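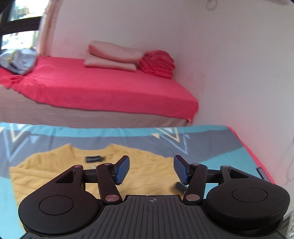 Minutes of the house meeting, Flesau guest house, Jun 19, 2022

Present: Erzsébet Kelemen (chair), Noémi Dobos, Imre Somogyi, Taner Yazıcı (minutes)
Apologies: Enikő Deák

1. Minutes of the last meeting
Agreed with one correction. The new kettle is for the upstairs landing and not the kitchen.

2. Knitwear left in the rooms
Noémi reported that guests are still leaving jumpers and cardigans behind. At present they go on the office shelf, where they get pulled about and lose their shape. She asked for one way of doing it. After discussion the following was agreed:
- Lay the garment flat on the bed and look it over before folding. Cables hide pulled threads, so check along each one.
- Check the collar for a label and copy whatever it says into the lost property book.
- Do up the buttons on cardigans, bring the sleeves in, and fold in thirds from the hem.
- Nothing knitted is to go on a hanger.
Imre asked if it would be quicker to fold on the landing table. Noémi said the table is too narrow for a full jumper with the sleeves out and the beds are already at hand. 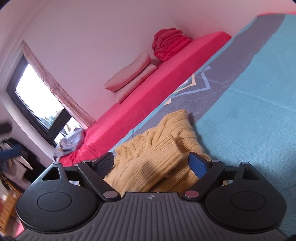

Imre accepted this but wants the bedspread pulled straight again afterwards. Two guests have remarked on rumpled covers on arrival. Erzsébet said whoever folds should also straighten, and this was agreed.
Items will be kept for 40 days and then offered to the Virnico charity shop. Taner to telephone the shop and ask if they take wool in summer.
Action: Noémi to write the steps on a card for the linen cupboard. Taner to ring Virnico.

3. Bedspreads
The zigzag bedspreads have lasted well and there was no wish to change the pattern. The turquoise does fade if they are dried in full sun, so they are to go on the north line from now on. Radell have quoted 3,320 for a full new set with delivery in August. Erzsébet felt this was too much in one go. Imre suggested replacing only the worst ones this year. Left until Enikő is back, as she has the older quote from Szilágyi.
Action: Enikő to bring the Szilágyi quote to the next meeting.

4. Bedrooms between guests
Taner has found beds pushed hard against the wall, which marks the paint. They should stand a hand's width away. Imre will put felt under the legs in the back rooms first.
Floors to be swept before the beds are made up and not after. Noémi said this is already done on weekdays but gets missed when there is a quick changeover.
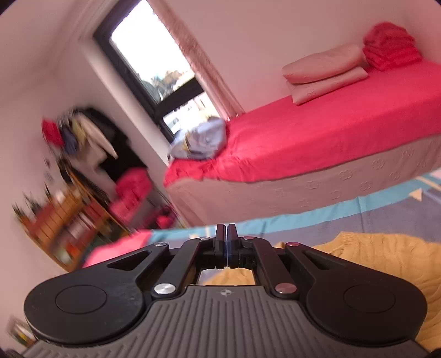 5. Laundry
The drying rack in the wash house has a bent rail. Imre has tried to straighten it and it has bent again. Agreed to buy a replacement up to a limit of 72. Woollens are to be dried flat on a towel on the lower shelf, away from the boiler.
Action: Imre to buy the rack.

6. Questions sent in
Enikő had left a note for the meeting with some points about item 2. They were read out and answered as follows.

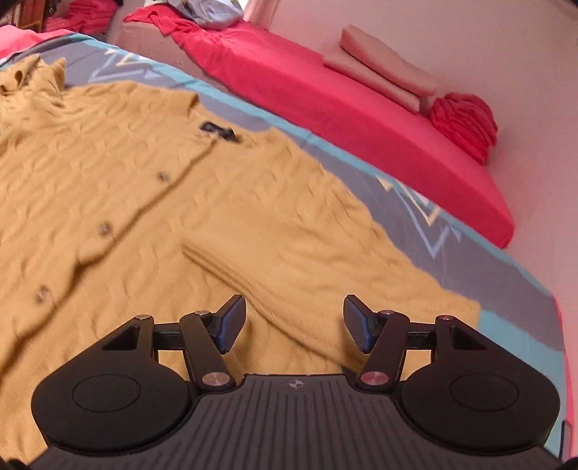

Should a cardigan be washed before it goes on the shelf?
Only if it is marked or smells of smoke. Otherwise air it for a day by an open window, then fold it and put it away.

Who pays the postage if a guest wants something sent on?
The guest does. Weigh the parcel first and tell them the cost before sending.

7. Any other business
The key to the linen cupboard sticks. Taner will oil the lock.
Noémi is away for the first week of August and Erzsébet will cover her rooms.

Next meeting to be fixed when Enikő returns.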